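People wanted for the Heo laundry folding study

Hello! I'm Si-eun Ham and I'm looking for 16 people who don't mind folding washing. You don't have to be good at it. I'm a bit suspicious of people who are good at it, to be truthful, although they're very welcome to apply as well.

I've been thinking about laundry for longer than is probably healthy. It started with my own spare bed, which disappears under clean clothes every other week, and it has grown into a proper study with a room, a budget and a kettle. I want to know how ordinary people get from a heap of clean things to a pile they'd be happy to put in a cupboard. Which item do you pick up first? Do you shake it out? Do you fold on the table or against your chest? My grandmother did everything against her chest, under her chin, and I've never been able to copy her.

What you'd be doing

You come to the folding room at Fletholm for one session in October. It starts at 10 in the morning or 2 in the afternoon, whichever suits, and lasts 70 minutes including a break for tea. We give you a mixed heap of towels and clothes, all clean, and you sort and fold it the way you would at home. Then we muddle it all up again (sorry) and you do it a second time, telling us out loud what you're thinking as you go. Some people find the talking part odd for the first couple of items and then we can't stop them, which is lovely.

At the end Hyun-seo Um will sit down with you and go through a short set of questions about washing at home – who does it, where it dries, where it ends up. There's nothing to prepare and no homework afterwards.

You get a £16 shopping voucher and your bus fare back if you bring the ticket.

Who we're after

Anyone over 18 who does at least some of the folding in their house. I'd love to hear from people who live on their own, people with a houseful, people who gave up on matching socks years ago and people who iron tea towels. Left-handers please, we've had hardly any! You'll be sitting or standing at a table for most of the session, and you can swap between the two whenever you like. If you get sore hands or wrists, tell me when you write and we'll plan more breaks.

Please don't apply if you fold for a living (hotels, shops, laundries). I'm planning something separate for you next year and I don't want to use you up.

What you'd be folding

It's household stuff, nothing delicate. The dark green clothing gets the most grumbling so far, as the seams are hard to find when it's all bunched up. The pinks are friendlier. Towels and other soft things come round more than once, so you'll get to know them. There are baskets if you like to work out of one, and you're free to ignore them and pile everything in a corner of the table.

Dark green cloth, a pink pile, a white basket with holes in the sides:

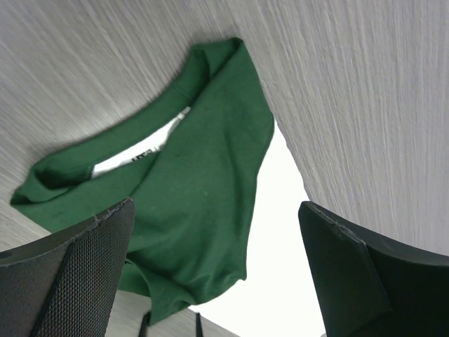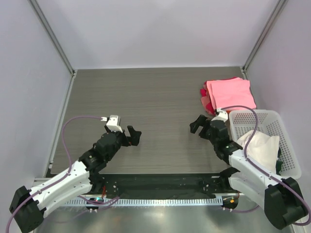
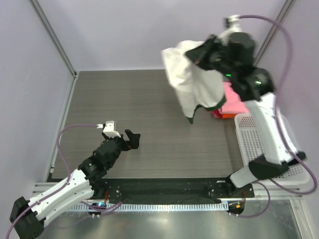 Getting here

Fletholm is at the far end of the 74 bus route, so stay on until the driver turns the engine off. We're in room 807. The lift is slow but it does come. There's step-free access from the bus stop to the room, and an accessible toilet on the same floor. If you're driving, let me know beforehand and I'll save you a space, because the visitors' bays fill up by mid-morning.

You're welcome to bring a friend who'd rather just sit and have a biscuit. Children too, if they're happy with a colouring book.

What happens to what you tell us

We make an audio recording of the talking part and write it up without your name. Your answers are kept with a number, and only Hyun-seo and I have the list that matches numbers to people. You can change your mind and leave at any point, and you'll still get your voucher. If you want your recording wiped later on, ask before the end of the following month and I'll do it.

The voucher money comes from Movix, who make storage furniture and would like to know how deep a shelf should be. They get the finished report and that's all.

How to apply

Write to me through the contact form on the Heo page and put "folding" in the subject line so it doesn't get lost. Tell me your first name, whether you'd like a morning or an afternoon, which hand you write with, and the one item of washing you can't stand folding. (Mine is fitted sheets, so please don't all say fitted sheets.)

I'll reply to everyone, usually in the evening. If we fill up I'll keep a reserve list, and I'll ask whether you'd like to hear about Virau, our next study, all about airing cupboards.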